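Budget check: handheld grippers first, or go straight to the arm?

caltberg_shop
Joined: August
Posts: 17

We do packing and kitting for small craft brands. Most of the work is soft stuff: cloth pouches, rolled fabric, sticks and dowels going into bags. The owner gave me a budget of 3000 to start looking at automation. That won't buy an arm, so my plan is to spend it on 2 handheld grippers, spare finger pads and a decent table, and record our own people doing the jobs. The arm would come out of next year's money. Does that order make sense, or am I buying things that will sit in a drawer?

Jenemwood
Posts: 3000

It makes sense if the arm you end up with can take the same fingers. If it can't, you'll be recording one kind of grip and running another. Ask the seller for the mounting drawing before you pay. Gaber sent me theirs the same day. Fundov took 13 days and then sent the wrong revision.

fundov_user_2

I had the opposite luck with Fundov, for what it's worth. Drawing was right and they threw in a set of pads.

On the main question I disagree with the plan. Rent an arm for a month, put it next to the packing table and find out if your parts can be handled at all. Cloth is hard. If it fails you are out one month's rent and you still have most of your money.

caltberg_shop

I did price renting. By the time you add delivery, the guarding and somebody to set it up, most of the money is gone and I have nothing left to show for it. With the handhelds I at least own something.

Wael Abdel Rahman

Owning something is a poor reason to buy it. That said, I would go with the handhelds too. Here is what I'd put on the list, going by what we ran short of:

Finger pads. Buy more than you think. Get a textured pair and a smooth pair and try both on your cloth before ordering a box.
Storage. Video fills drives fast. We bought ours too small and replaced them after 17 days.
Labor. This is the big one and people leave it off. Two people off the line every Wednesday afternoon costs more than the pads ever will.
Markers. Cheap, but print spares.

Jenemwood

Agree on labor. I'd also hold back some money for lighting. We changed the tubes over our table halfway through and had to redo part of the work.

fundov_user_2

Still think you're all skipping the step where you find out if it works. Fine, it's his money.

caltberg_shop

It's the owner's money, so I'd like to be right. I'm going to split it: handhelds and pads now, no new table, and whatever is left goes toward a short rental once we have some recordings. The table we have is good enough. Adding a picture of the sort of job I mean, sticks in a soft dark bundle, so you can tell me if I'm picking the wrong pads.

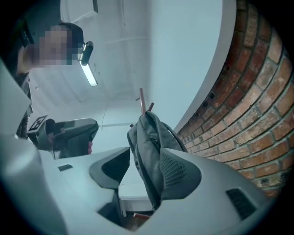

Jenemwood

Go textured for anything that folds, and get the price for a second set in writing while you're still a new customer. They quoted me one figure in the first email and a higher one when I came back for more. I'd also ask how long they plan to keep making that pad. If you train on it and they drop it, you're back to paying for labor again.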